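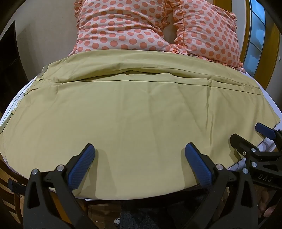

Vellaton opened its doors to visitors on Friday, and I spent most of the afternoon there with a group from the hotel and care home trade. The company runs housekeeping for guesthouses and small residences. It now also trains machines to do part of that work, and the visit was mainly about what this means for the people who make beds for a living.

We started in the linen store. Sorting is already automated: a line from Zondus reads the tags and drops sheets, cases and covers into the right carts. Two people watch it. They used to be on the folding tables, and both told us they missed the company but not the sore shoulders.

Bed making is a different matter. No machine at Vellaton makes a bed on its own yet. What they have are housekeepers who work part of the shift with a gripper in each hand, pulling covers straight and setting pillows with two blue pads per tool in place of fingers. The recordings go to Nartey, a software firm that uses them to teach a robot arm the same moves. The library held 548 finished beds when we were there.

I asked to try it and was given a pair. A loose cover is harder than it sounds. The cloth creases as soon as you let go of it, and a fold near the pillows wants to stay where it is. The housekeeper beside me smoothed hers in a few pulls. It took me 6 tries to get a corner to lie flat, and my wrists felt it afterward.

The staff had plenty to say over coffee. Recording work is paid at a higher rate than rooms, and it is capped at 2 hours a shift — the housekeepers asked for that limit themselves. Several liked it because they can sit down for some of it and there is no room count to hit. Others were uneasy about teaching a machine their own job. One woman with long service said she would believe in the robot when it could deal with a frilled pillowcase.

Management's answer was that the first arm, planned for the Sendon site, will only straighten covers, and that stripping, checking and bathrooms stay with people. They have promised in writing that none of the 30 housekeepers will lose hours during the trial. What happens after the trial was left open, and the question came up more than once.

The visit ended in the staff room, where next month's rota was on the wall with the recording shifts marked in pencil. Sendon will be open to visitors once the arm is installed, and I have put my name down.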